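Drisdale Boxing Club, speaker notes: "What a journeyman is for"
Talk by Nii Quansah. Allow half an hour, then questions until the bar opens.

Start without the microphone if the room is small. Thank Jamie Heywood for the introduction, and correct whatever he has said about my record. He usually adds a win.

Opening. I had 67 professional fights and won 13 of them. Pause. Someone will do the subtraction, so give it to them: 54 the other way, no draws. I was never on a poster in letters bigger than the name of the car park. Ask who has heard of me. Wait. Carry on.

What the job was. A promoter in Vatonport has a young lad who sells 300 tickets to his cousins. The lad needs an opponent who will turn up, make the weight, last the distance and go home. The phone rings at four in the afternoon because the first man has a cough. I kept a bag packed in the hall for eleven years and my wife still steps round the place where it stood.

Explain the home corner and the away corner. Away corner gets the cold changing room, the short towel and the walk-on music that somebody else picked. I once came out to a song about a duck.

The Grimshaw fight. Tell this slowly. He was the big hope, lovely jab, hands low because he'd seen it on television. Six rounds. I won the third and the fifth, and the referee gave me neither, which I took as a compliment to my manners. Grimshaw came to find me afterwards and asked what he was doing wrong. I told him about the hands. He never dropped them again, and went on to beat several friends of mine. 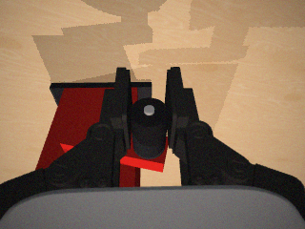

Slide 4: gripper, black linkage arms, wooden tabletop (simulated).

Move on to craft. People think losing on points is easy. Try it against someone who wants to knock you out in front of his mum. Go through the clinch, the half step to the left, and how to lean on a man so that he feels he is carrying a wardrobe upstairs. Demonstrate on Jamie if he's willing. Don't demonstrate on Jamie if he has eaten.

Money, briefly. They always ask. Paid in cash, less petrol, less the cornerman, less the licence, less a sandwich. I did the sums once in June and have left them alone.

Safety. Don't joke through this part. I was stopped four times and all four were right. I was cross about every one of them that night and grateful by breakfast. Mention the 28 days off after a stoppage that I tried to talk my way round, and the doctor who wouldn't have it. Say plainly that if a trainer tells you he knows a way round the doctor, get another trainer.

The Zodinau belt. Bring it, it's in the carrier bag. Area title, held for five months, the gold comes off on your shirt. Let the juniors pass it along the rows and count them when it comes back, then check the belt.

If short of time, cut the duck and keep the doctor.

Questions. Likely ones: who hit hardest (a plasterer, second fight, name long gone), would I do it again (yes, with a better mouthguard), does my nose hurt (only when people ask).

Collect belt. Move the car before ten, they lock the gate.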